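4. Installing the Fultosska Texture Add-on

Applies to the PC release of Novby, patch 3 and later. Revised November 20, 2019.

The add-on's store page says it "transforms the whole game." It replaces 1,650 textures, most of them walls and floors in the Huritz catacombs. If you have already finished that level and don't plan to go back, you may want to skip this section.

Before you start

Check your free disk space. The installer asks for 3,000 MB and doesn't check whether you have it. If it runs out, it stops without a message and leaves you a half-filled folder.

CAUTION: Back up your saves by hand. The launcher has a "Safe Backup" button, but it copies settings only. I have yet to see it copy a save.

Steps

1. Close the game and the launcher. Closing the window isn't enough — check the system tray too.

2. Copy the Saves folder to another drive.

3. Unpack the add-on into the Mods folder. Do not use the main game folder, whatever the readme says. The readme was written for an older patch.

4. Open the launcher, go to Extras, and turn on "Load custom textures."

5. Set Texture Memory to High. The Ultra setting is there, but I compared the two in the Stüber mansion and couldn't find a difference apart from longer loading.

6. Start the game and load a save made outside a boss fight. Saves made during the Guardian fight may open with the arena door locked. 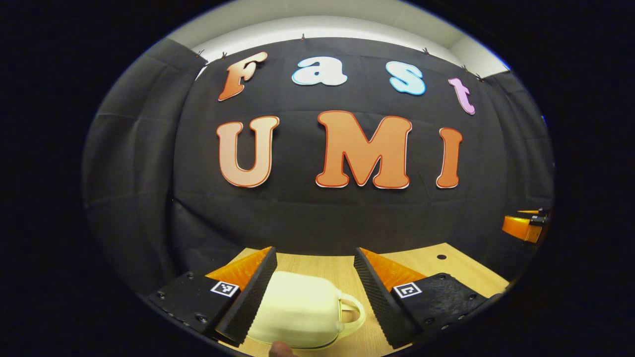
7. Walk to the first torch room in the catacombs and look at the floor. Sharp stone tiles mean the add-on is running. Blurry ones mean the game has ignored it, so go back to step 4.

NOTE: The "Add-on active" line on the title screen proves very little. It shows up even when the Mods folder is empty.

If the game crashes

Error 454 supposedly means a damaged file. In my experience it usually means two add-ons want to change the same texture. Remove the others, then put them back one at a time.

To uninstall, turn off the option in Extras first and delete the add-on files second. Done the other way around, the main character loads with gray skin and no eyes until you restart.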